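Geltalholm Community Orchard — minutes, November meeting

Start 6:40 pm, Trelico hall. Rupert Eder chairing. 18 present, apologies taken at the door, list with the sign-in sheet.

Last minutes: approved. One fix — the hose was bought, not borrowed.

Harvest. 1,461 lb picked, all in. Lower rows did best, top slope poor again, scab on most of it. Pantry took two truckloads. Rest went to members and the cider people. Rupert wants next year's picking dates out by July so folks can plan.

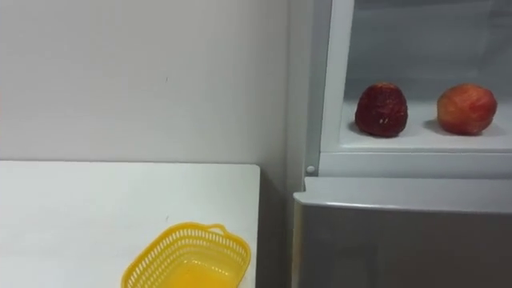
Also want a sign-up sheet per row, not one big list. Agreed. Crates: short 10, check garages please.

Press. Old Bühler press leaking at the base. Quote for repair is $200 parts and labor. Question whether it's worth it or go for a used Furkano. No one has seen a Furkano run. Decided: repair now, look at replacement in spring. Vote 15 to 3.

Pruning. Start after first hard frost. Loppers need sharpening, two pairs missing. New people pair up with someone who has done it before. No ladders when it's icy. Burn pile stays by the east gate untill the county says otherwise.

Storage. Shed too warm in September, lost some early fruit. Try the north bay, slatted shelves, keep keepers apart from the bruised ones. Mice — traps, no poison, same as last year. 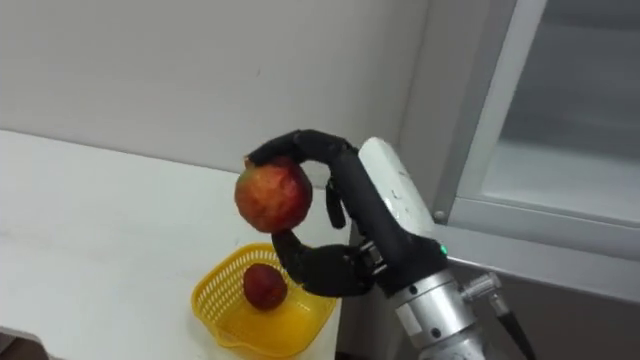

New trees. Money for six. Long talk about what to plant. Mix of eating and baking apples wanted, something that resists scab. Spacing 18 ft, same as row four. Deer fence has to go up first or it's a waste. Rupert to get prices on posts and wire before next meeting.

Sharing out. Complaint that the people who come late get only windfalls. Idea: set aside one share per household untill noon, then open to all.

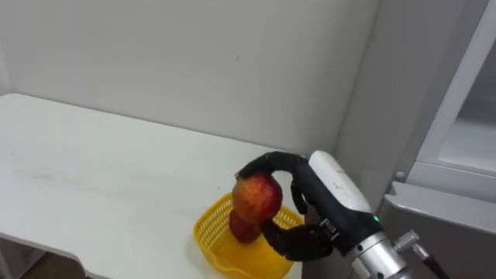 Rupert said noon was too early for anyone working a morning shift, and could it be 2 pm. Some back and forth. Settled on 1:30, try it one season.

Dues: stay the same. Reminder goes out in January.

AOB. Gate code changing, ask Rupert. Lost green thermos, still in the hall kitchen.

Closed 8:15. Next meting same place, date to folow by email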